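Business & Tech > Deals

15 Aug 2018 | By Francine Thibodeau

Last updated: 6:42 p.m.

Ternon is buying Odska. You may have missed this, as Ternon announced it after the market closed, in the eleventh paragraph of a release about its new office furniture policy. I read office furniture policies so you don't have to. Thread.

For those who have led full lives and never heard of either: Ternon sells payroll software to mid-sized companies. Odska makes an app where coworkers send each other small digital trophies. Payroll is how you find out what your boss thinks of you. Odska is how your boss pretends otherwise.

The price is $300 million, mostly in Ternon stock. Odska has 3 paying customers of any size, one of which is Ternon.

I'll let that sit a minute while I get coffee.

OK. The official line is that the two firms will create "a single emotional and financial surface for the modern worker." I have read that sentence many times. I think it means the trophy shows up next to the pay stub.

Ternon's chief executive, Gisela Kröger, told analysts on the call that she had been "watching Odska with admiration since the spring." In the spring Odska was trying to sell itself to Baek, and Baek was trying not to return the call. So there was a lot of watching going on.

Baek, remember, is Ternon's only serious rival in payroll. It passed. I asked a Baek person why and got back a thumbs-up, then a minute later a second message saying the thumbs-up was off the record. 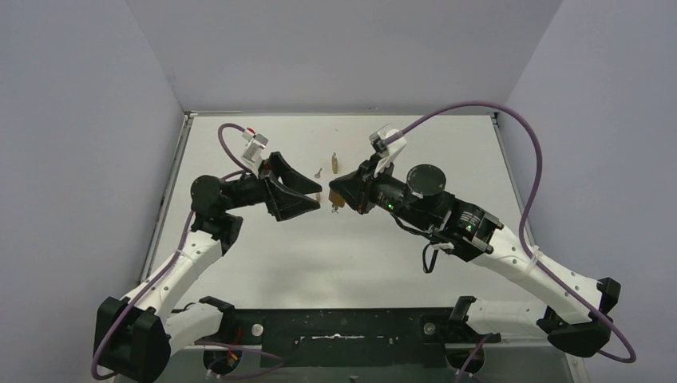

What is Ternon paying for? The user list, mostly. Odska says 2,800 companies have tried the free version, and Ternon's sales team would like to ring every one of them before the month is out. Cross-selling always looks great on a slide. Two big arms reach in from either side of the table, there are a few small bits of metal lying between them, and everyone in the room is told this is synergy. Then somebody has to ask a firm that pays nothing for trophies to pay plenty for payroll.

And "tried" is doing heavy work there. I tried the free version in August of last year. I sent one trophy, to my editor, for Punctuality. I am presumably one of the 2,800. Please nobody ring me.

A few of you are asking about the staff. Ternon has 1,947 employees, a number it prints on everything, including the mugs. It wouldn't say how many Odska people are joining. It did say they'd be "welcomed into the family," and I've covered enough of these to know families sometimes downsize at Thanksgiving.

The founders stay for two years. That's the usual arrangement: you get your stock in slices, and you turn up to meetings looking pleasant until the last slice lands. You can generally tell the date from how tan they get.

Now the part I find interesting, which means we're about to lose half of you.

Odska's trophies are built on top of somebody else's software. The somebody is Clondix, which runs the chat system most of these offices use. If Clondix changes its rules, or just wakes up in a mood, Odska stops working inside Clondix. No chat, no trophies. No trophies, and Ternon owns a very nice logo.

Has Clondix ever done this to a smaller company? Reader, it's practically their hobby. They did it to a lunch-ordering app last winter. First came a warm blog post about "our partners." Then a new fee. Then Clondix had a lunch button.
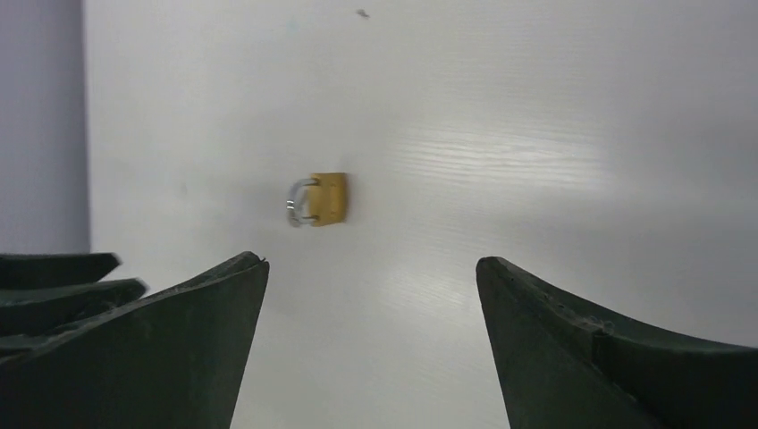 Lock-in: it only takes a small one.

I asked Ternon whether it has a signed agreement with Clondix that survives the sale. The answer was that Ternon "has a strong and evolving relationship across the ecosystem." That's a no wearing a blazer.

I asked Clondix too. They said they don't comment on other companies' transactions, and wished me a productive week.

On the call, one analyst did press Kröger on it. Her answer ran long and included the phrase "optionality at the trophy layer." I've since asked two people who do this for a living what the trophy layer is. One laughed. The other asked whether I was recording.

To be fair to Kröger (I try it now and then, like flossing), there is a decent argument buried in here. Payroll is dull and sticky. People look at it twice a month, swear softly, and close the tab. If you could get them to open it daily, you could sell them other things: savings plans, insurance, an advance on Friday's check. Odska's users, the ones who stuck around, do open it daily.

And stock is a cheap way to pay when your shares have had the year Ternon's have had. If you think the price is silly high, spend it. She won't say that on a call, but I'd respect her enormously if she did.

The counterargument is that nobody in history has wanted to browse loans beside a cartoon medal for Team Spirit.

Also, and I raise this gently, what happens when your pay system knows how many trophies you got? Ternon says the two sets of data will be kept apart "at launch." I've been around long enough to read the second half of a promise first.

A reader who works in HR at a Ternon client writes: "We turned Odska off after the accounting team started giving each other trophies for leaving the company." Frankly that's the best use of the product I've heard of, and I'd put it in the brochure.

Another reader wants to know if regulators will look at it. I doubt it. There's no overlap between the businesses, unless you count the customer who is also the buyer. The deal should close before winter if the shareholders vote for it, and the shareholders mostly vote for whatever's on the card.

Someone asks what I'd have paid. I'm a reporter. I'd have asked for the free version.

Small correction to a post up top: the Odska news was in the twelfth paragraph of the furniture release. The eleventh was about standing desks, which will now need a manager's approval. Ternon's press office was quick to point this out, and has still not got back to me about Clondix.

More when the filing lands. I'm told it has a whole section on trophies.

Tags: mergers, workplace software, payroll, Ternon, Odska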